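Home | Forums | New Posts | Search | Log In
Posted in: Interior Paint & Walls > Products > Is it worth it?

Zallano "lifetime washable" matte – does anyone believe this stuff?

Darren Pickering
I need to repaint a hallway and a small spare bedroom, and the guy at Haslam steered me straight to the Zallano matte. It's $90 a gallon. The can says it survives 1,000 scrubs, covers in one coat and never needs touching up. I've been painting my own houses for a long time and I have never had one coat cover anything, including white over white.

What bothers me most is the scrub number. 1,000 scrubs with what? A wet sponge? A nylon brush? Whose arm? I went looking for the test and all I found was the same sentence copied onto every store page. The brochure has a footnote mark next to the number and no footnote.

So before I spend $300 on paint for two rooms, has anyone lived with it for more than a month or two? I don't want to hear how nice it looked the day it went on.

Freya Mapplebeck
We have it in our kitchen and it's great! It has held up to kids, a dog and spaghetti. I wipe it with dish soap and a soft cloth and that's it. Yes it's pricey, but I've repainted that room with the cheap stuff so many times that I don't want to think about it. I did need two coats, for what it's worth.

Darren Pickering
How long has it been up, Freya? And is it matte or eggshell? Half the good reviews I read were for the eggshell, and eggshell has always been easier to clean.

Freya Mapplebeck
Since May. And ok, I just went and looked at the lid, it's the eggshell. My point stands though!

Darren Pickering
I don't think it does, but thanks for checking.

Leanne Hebden
I used the matte, Darren, so maybe I'm more use to you. Two coats over a gray-green, and a third in the corner by the window where the green kept grinning through. The wash claim is sort of true. Marks come off. What's left behind is a shiny spot where you rubbed, and in the late afternoon every one of those spots lights up like a thumbprint on a car. All matte paint does that in my experience. I've seen no sign that this one is different enough to cost what it costs.

Where I'd push back is the color. Everyone says an off-white is an off-white and you can pick any of them. I put mine up behind a cream table and the two of them argue all day. The table goes yellow, the wall goes cold. On the chip they looked like cousins.
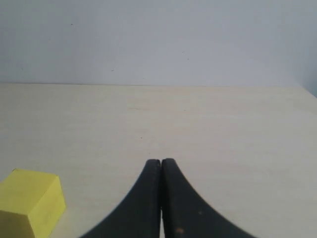
Light gray-white wall with the cream table in front of it.

Helju Liepiņa
Leanne, what bulbs do you have in there? I ask every time someone complains about a white. I changed a room from a "soft white" bulb to a Voltow daylight one and the same walls went from butter to skim milk overnight. I very nearly repainted over a light bulb.

Leanne Hebden
Mixed. Daylight from one side and whatever the ceiling fixture came with. I'm not convinced it's the bulbs, because it looks wrong at noon with everything switched off.

Helju Liepiņa
Noon light still comes from somewhere. If you face north you get blue no matter what you bought. Try one wall with a big piece of painted cardboard before you blame the can.

Darren Pickering
Can we stay on the scrub thing for a minute. I don't care if my hallway is butter or milk. It's a hallway in Piststead. It gets bike handlebars and wet coats.

Nele Lenz
Then don't use matte in it, whoever makes it. I say this as someone who paints rentals all year. People fall in love with flat walls in magazines and call me back in the spring to ask why there's a gray stripe at shoulder height. Satin below, matte above if you must, with a rail between them. A mid-price satin from Haslam will outlast the fancy can and you can buy a decent roller with what you save.

One more thing about "one coat." Read the part of the label that tells you how far a gallon goes when used as one coat. It's a much smaller area. They get there by having you put it on twice as thick – which is two coats with extra steps and more drips.

Darren Pickering
That is the first useful thing anyone has told me about this paint. I just went and read the small print and you're right, the coverage drops way down for one coat. So the real price per wall is worse than I figured.

Freya Mapplebeck
You could have two coats of something nice and be happy, though. Not everything is a scam. I like my kitchen.

Darren Pickering
I didn't say scam. I said I want to see the test.

Leanne Hebden
Coming back on the texture question, which someone messaged me about. They wanted to know if it dries dead smooth like the brochure. Mine doesn't. It's matte all right, no shine at all where nobody has rubbed it, but up close there's a faint mottling and the white leans a little toward warm gray. Yesterday I said cold and now I'm saying warm, I know. I look at it at different hours and change my mind, and that's sort of my complaint with it. Could be my roller, could be the wall underneath. I used a medium nap and didn't sand between coats.

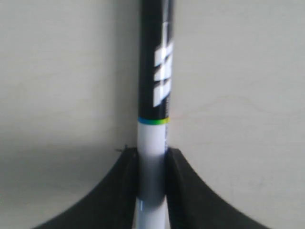 Nele Lenz
Mottling like you describe is nearly always the roller or the person rushing it, so I wouldn't put that on Zallano. Short nap, keep a wet edge, and don't go back over a patch once it starts to grab. I'd still never pay for it. But fair's fair.

Leanne Hebden
I did go back over patches. Constantly.

Nele Lenz
Well, there you go.

Helju Liepiņa
I'm going to disagree with Nele a bit. I've had mottling with a brand new short-nap roller on old plaster that was drinking the paint. No primer, my fault. If the wall underneath has been patched in different years, each patch pulls at a different speed. Was yours primed, Leanne?

Leanne Hebden
The can says paint and primer in one.

Helju Liepiņa
Oh no.

Darren Pickering
"Paint and primer in one" is another thing I'd like to see a footnote for.

Nele Lenz
It's fine over sound old paint of a similar shade. Over filler or bare drywall it does nothing for you. Buy actual primer, the cheap kind is ok.

Darren Pickering
Update for anyone finding this later. I asked at Haslam for the test behind the 1,000 scrubs. The guy was nice about it and called the rep. The rep said it was done "under laboratory conditions" and offered to send me a brochure. It's the brochure I already have.

Going with the satin in the hallway, cheap primer first. Haven't decided on the bedroom. I bought one sample pot of the Zallano matte for it and I'm going to paint a three foot square behind the door and go at it with a kitchen sponge. Will count.

Freya Mapplebeck
Please post the results, I kind of need to be right about this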